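Payroll giving: getting staff signed up and keeping them
Speaker notes - Olaia Lorente, Simard Hospice Fund

Print this page | E-mail this page

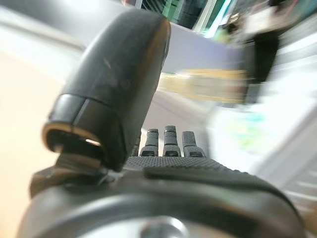
Notes as used on July 28, 2020. Slides are separate. Tae-yang Pyo has the clicker for the first half.

Opening (keep it short)

Thank Prornness for the room and the lunch. Say who I am: I run workplace giving at the hospice fund and did the same job at a housing charity before that. Most people here are from employers, with a handful from other charities. Ask for hands up if your firm already runs a scheme.

How it works

Payroll giving comes out of pay before tax. The donor picks an amount, payroll takes it each month, and an agency passes it on to us. A basic rate taxpayer who wants us to get £10 gives up £8 of take-home pay. Say this twice. It is the part people forget by the time they get back to their desks.

Gift Aid does not apply on top. Someone always asks.

What we did at Clodov

Clodov makes shop fittings and has two sites. Before January they had a scheme on paper with 2 people in it, both in the finance office. Kyung-tae Ban in HR asked us to come and talk to the shifts.

We had ten minutes at each shift handover. No film, no leaflets on chairs. A nurse from the day unit talked about her week and then I explained the form. By the end of the month 53 staff had signed up. The smallest gift was £2 a month and we were glad to have it.

In the first full quarter the scheme brought in £2,622. That pays for night sitting at home, and families tell us they would miss that more than anything else we do.

Pause for questions on Clodov if there are any. Do not get drawn into the agency fee. It is on the handout.

What went wrong

The form asked for a staff number and half the night shift did not know theirs. We lost some people at that point and did not get them back. Min-kyu Sung in their payroll team now prints the numbers on a sheet and brings it along.

We were also slow with thank-you letters. The agency sends names in a batch and ours sat in the wrong inbox for most of a month. Own up to this. Letters now go out within a week.

Pallitus matched gifts for their own staff for the first year, then stopped. Nearly everyone kept giving, but a few were cross that they heard from a noticeboard. If you match, put the end date on the form.

Home working

A lot of you have staff at home at present and are asking whether to wait. My view is don't. We have run two sign-up talks by video - shorter, with the link to the form sent while people were still on the call. Sending it the next day got almost no reply.

What I would like from the room

One name per employer, in HR or payroll, and a date for a first call. Geum-ok Kang has the sheet by the door and will ring everyone on it. Other charities are welcome to copy our form. Please change the logo.

Questions until the coffee comes. If it goes quiet, ask Kyung-tae how he got the shift managers to agree.

Contact us | Copyright Simard Hospice Fund | Back to top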